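Purik Work Table, Light Wood Top
Reviewed after a September of daily use

I bought the Purik from the Gadville outlet to replace a Cokthorpe folding table that sagged. It came flat in one box and went together in 30 minutes.
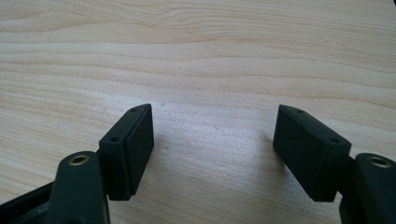

The top is the reason to buy this table. It is smooth, and wires and parts slide across it without catching. The grain runs mostly side to side in soft, wavy bands, with a few tighter arches, and the color is pale enough that a dropped screw is easy to find. I wipe it with a damp cloth on Tuesday and leave it alone otherwise.

Weight is less impressive. 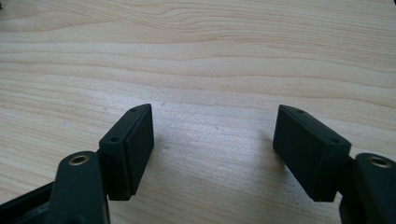

I can drag it alone, but it shifts a little if you lean on one end. Rubber pads from Balogun fixed most of that on my floor.

The round cable hole toward the back is handy, and a wire basket fits on top with space left over for your hands. I keep small parts in mine.

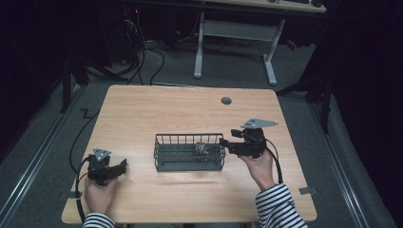 A reader going by Deskbound wrote that the hole on theirs was too tight for a large plug, and that they fed the cable through from the bare end. I do the same.

It costs 200 dollars — fair for the top, a bit high for the rest.

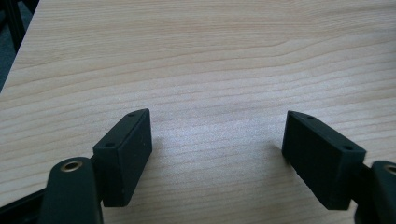 Care and Cleaning

Mild soap and water, then a dry cloth. Bright light shows up streaks, so go with the grain. I use a mat under hot mugs.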